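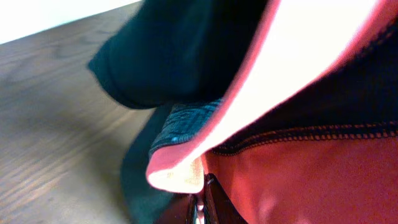
Figure 2. Dark green fabric on a wooden table.

4.1 Who kept the petition books

We were lucky, in our second summer of reading, to be allowed a good long while with the suffrage petition books from Trotesley and Sallitz, and we came away with a much fonder picture of the women who carried them from door to door. The Trotesley book holds 257 signatures, and some 90 of them belong to women who gave no occupation at all, though the town directory lists many of these same women as running shops or taking in boarders. Siriwardena and Wijesinghe noticed a similar silence in their study of school board voting, and we think they were right to be careful about reading it as modesty (a clerk often filled in that column, and clerks had their own ideas about what counted as work).

The Sallitz book is a harder case. Its pages were rebound at least once, and the order of the streets no longer makes much sense to anyone walking the town today. We therefore treat its signatures as a single group, and return to the question of neighborhoods in Section 5.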